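Student Projects / Spring Term / Household Storage

Sorting by Color: A Small Bin System for a Shared Pantry Table

Background

Our group was asked to choose an everyday storage problem and work on it for one term. We picked the pantry table in the shared kitchen on the second floor of Claklow House, because we all use it and because things on it go missing. The kitchen serves two corridors. Food, tea, tape, batteries and bottle openers all end up on the same surface, and by the end of a normal week most of it has been pushed to the back wall.

There was already a shelf unit with labels on it when we started. The labels were printed by a previous group and were still readable, but few people followed them. Several said they had never noticed them. We wanted to find out if open bins in different colors would do better than labels, without asking anyone to read anything.

What we used

We worked with a green tabletop in the project room so that we could repeat the same task many times without getting in the way of people cooking. The bins were open plastic ones in strong colors. We bought them from a discount store called Mesus and did not get to choose the colors, which came as a mixed pack. We had hoped for plain single colors, but one of the bins has an orange-yellow rim and a hot-pink interior. This became a problem later on.

For things to sort we used a mix of real kitchen goods and small objects. Jars and canisters were kept standing on the table behind the bins. We did not try to fit them into the bins at all. In the real kitchen these are the items people use most often, and they want to see the lids. The small objects were the ones to be put away.

We spent $2 on masking tape and nothing on labels. The tape was used to mark where the row of bins should start, and we took it up again after the first week.

Arranging the bins

We tried two layouts. In the first, the bins were in a square block in the middle of the table. In the second, they stood side by side in a line along the near edge.

The block took up less width but people had to lean over the front bins to reach the back ones, and small items were dropped into the wrong bin on the way. The line was better for reaching. It also left the rest of the table free for the canisters and jars. The drawback is that a line along the near edge uses up the space where a person would normally put a plate or a bag down, and we got complaints about this from two people in the first round.

We kept the line. Moving it to the far edge was suggested, but then the tall canisters end up in front of the bins and block the view into them.

Choosing what goes where

We did not write a fixed list. The rule we gave was that an object should go to the bin closest to its own color, and if there was no close match, to the bin with the most room. The first half of the rule was easy to follow for blue and green things. It was harder for red things. A red object could go in the pink bin or in the orange one with the coral-red front edge, and testers were split on it.

The two-color bin caused the most trouble. Some testers went by the rim and treated it as yellow. Others looked down into it and treated it as pink, and then had to decide between it and the pink bin next to it. We talked about taking it out of the row. In the end we left it in, on the grounds that a real household uses whatever bins it has.

Results

We logged 3,360 placements over the term, in both layouts together. Of these, 1,328 were made with the block and the rest with the line. We had planned an equal number for each, but the room was booked for exams in May and the block sessions were the ones we lost.

Because of the uneven numbers we do not want to give a percentage for the difference between the layouts. What we can say is that wrong-bin drops were more common with the block, and that nearly all of the disagreement in the line came from red and pink objects. Blue objects were hardly ever misplaced. The teal bin is deep and there is nothing near it in color, so there was little to argue about.

We also noted how often the jars and canisters got moved during a session. It was seldom. People reached past them or around them and left them in their cluster. The short glass jar was moved more than the tall canisters, usually because it had been hidden behind one of them and someone wanted to check what it was. We now set it to the side of the group.

Problems

The rule about color only works if people agree on color names, and they do not always. The light in the project room is also whiter than the light in the kitchen, so the orange and the coral look further apart there than they would at home.

We did not test full bins. All sessions began with the bins empty, and a bin that is already full of batteries tells people what it is for — which may matter more than its color. The Krūmiņa group, who worked on drawer dividers in the same term, found something like this with their cutlery trays, and we should have talked to them sooner.

Next steps

The bins will be moved to the kitchen table at Claklow House for the fall term, in a line, with the two-color bin at one end so that it has only one neighbor. We would like to compare this with a set of single-color bins from Asunik if there is money for it. Canisters stay behind the row, tall ones together, short jar to the side.
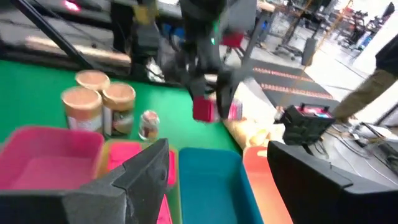
Fig. 1. Line layout on the green table, with a red object above the tabletop and the canisters behind the bins.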